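Can It Put the Toothpicks Away Yet?

Manthorpe, early. Coffee from a machine, which at least is one chore solved. The people at Skumance have been at this since March and the question hasn't changed: can a robot tidy up? Not weld, not palletize. Tidy. Small stuff, wrong bin, right bin, done. 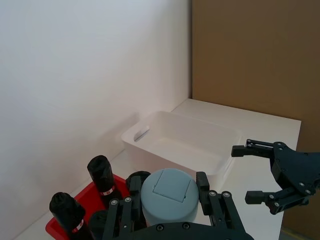

So would you buy one for the kitchen today? Not at these prices, and not if you want the job finished before dinner.

Sorting is the dull end of housework and thats why everyone is chasing it. Slick lids, soft bodies, things that lean on each other. A kid gets it in a minute. The Skumance software got through 184 pickups in one long shift, with 13 drops. Pretty good! Then somebody changes the layout and the numbers slide. Two arms help, or they get in each other's way, depends who you ask and what time of day it is.
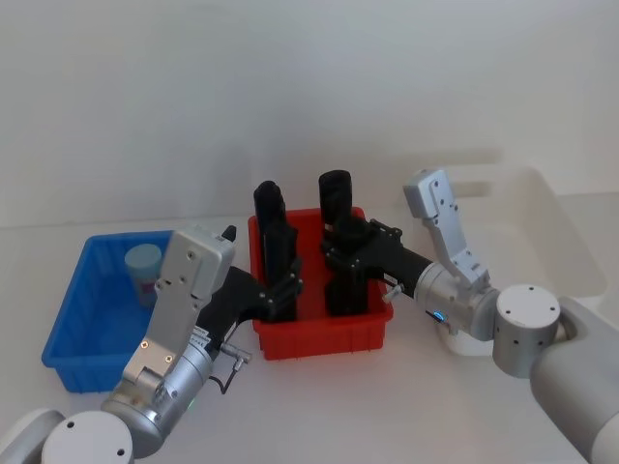 and that was before lunch. The afternoon goes to the slow stuff, mostly grip. Squeeze too hard and plastic buckles. Too soft, it slips. 60 seconds an item is fine for a demo, hopeless for a shop floor. Frimpong, the parts supplier up the road, wants 2000 items a shift out of any machine before it will even talk. Fair enough, they have orders to ship.

Homes are harder still. No two drawers alike, pets, bad light, stairs.

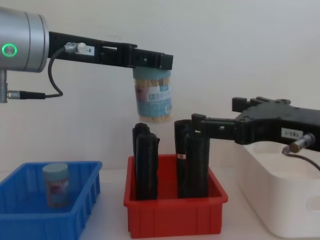
Cusatell takes a different view, saying that speed is the wrong thing to fuss over and a slow machine working through the night would suit most small shops fine, so long as it knows when to stop and ask for help.

Maybe. Overnight is a lot of hours. But a dropped jar at 3 a.m. still waits for a person with a broom, and the broom is a whole seperate project. Skumance has one on the list, after laundry.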